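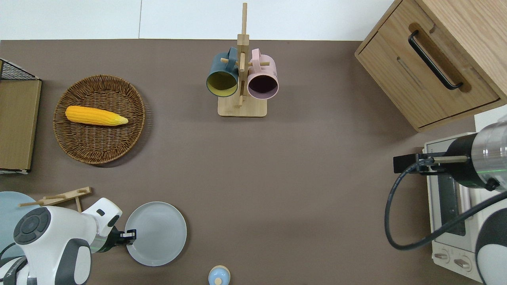 The mug tree in its usual spot, with the corn basket beside it.

Rocío Zabala has a rule about kitchens, and she got it from her grandmother, who got it from a boarding house outside Graditz where 12 people ate breakfast in two sittings. The rule is that you keep the middle of the table clear. Everything else, she says, can be argued about over a cup of tea, and in our case it was.

We met at nine in the morning in the demonstration kitchen on the Diston site, where Rocío has spent the better part of the year working out how a small household kitchen ought to be laid out. She came to it sideways, after 11 years fitting out caravans, and she still talks about a benchtop the way a caravan person does, as if every centimetre had to be paid for at the fuel pump.

"In a van you learn very quickly what you reach for," she told me, pouring. "You reach for a mug. You reach for a plate. You hardly ever reach for the fancy thing your sister gave you at Christmas, and yet that's the thing that always ends up at the front!"

Mugs are a favourite subject. She likes them hung up on a stand, and she likes them in different colours, so that people know which one is theirs without asking. The dark teal one with the yellow inside is hers. The pink one belongs to Lanying Xia, who shares the kitchen with her most mornings and has opinions of her own, mainly about where the tea towels go.

"Lanying would have them in a cupboard," said Rocío. "I've told her, a mug in a cupboard is a mug you've forgotten you own, and then you go and buy another one. My mum had 3 shelves of them. We counted when she moved, and I won't tell you the number, she'd be mortified."

I asked whether a stand didn't just gather dust, and she gave me a very patient look. Things that are used every day don't have time to get dusty, she said, and if something is getting dusty then that's your kitchen telling you to give it to the op shop.

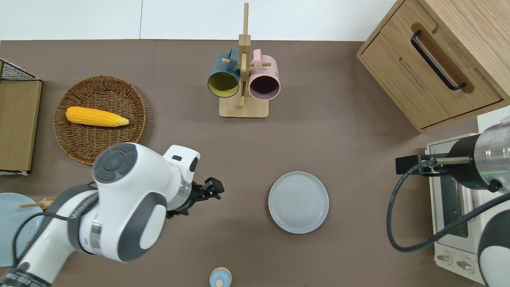
Diston Home Living Team | People and Places

The part of the job Rocío enjoys most, she says, is the tidying-up session, when people come through and have a go at putting a kitchen to rights in their own way. She has learned to keep quiet during these – not something that comes naturally, by her own cheerful admission – and to watch where a hand goes first.

"Some people start with the plates, because a plate is easy, you know where a plate lives. Others go straight for the small bits and pieces. Kanchan Mishra came through in January and she did the whole thing from the back wall forwards, like mopping yourself out of a room. I'd never seen it done that way and I've been doing it at home ever since. My husband thinks I've lost the plot."

We got on to toaster ovens, as you do. Rocío is a great defender of the toaster oven, particularly for people living on their own, and she reckons there are plenty of households heating up a full-sized oven for two slices of cheese on toast. Her only request is that it be given a proper place at the side of the table with room for the door, and that nothing be parked in front of it. She once melted the lid of a good container that way, a wedding present from her friends at Enari, and has never quite forgiven herself.

Then there is the question of food left out on show. Her view is that a basket should have something in it that you mean to eat. Apples are fine, a lemon or two, and corn when it's in season, which for her is the best excuse there is for getting the barbecue out.

"I don't hold with wax fruit," she said, quite fiercely. "My aunty had a bowl of it and I bit a pear when I was little. That stays with you."
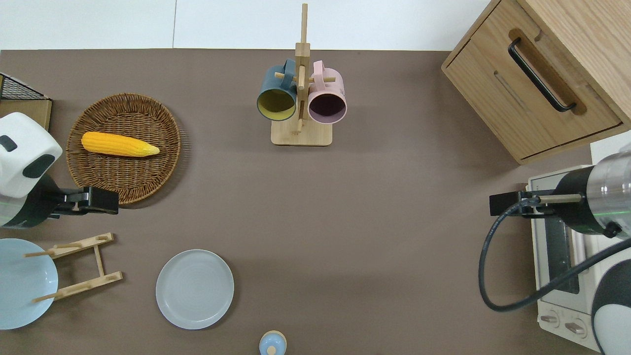 Dish racks are where Rocío and I parted ways a little. I am a drawer person, I confess, and I dry everything and put it away before bed, a habit drummed into me in a share house by a flatmate called Fengying Lu, who ran the place like a ship. Rocío won't hear of it. She wants the rack out and she wants it simple, and the wooden one she has here, with its short upright pegs and the light blue plate propped in it, is very much to her taste. You can take a plate straight from there to the table, she pointed out, and she isn't wrong, although I stood my ground on cutlery.

She does allow a drawer for what she calls the quiet things: string, birthday candles, the good scissors, the instructions for appliances long since departed. One drawer only. When it won't shut, you sit down with a cuppa and go through it.

"People come in here expecting me to tell them to throw everything out," she said. "I'd never. I've kept a gravy boat for years that doesn't even pour straight. I just want them to be able to put a plate down without moving six other things."

By this time the pot was cold and Lanying had arrived, a little after eleven, with a loaf under her arm and a strong wish to use the table. Rocío got up to look for the bread knife. It was in the drawer with the string.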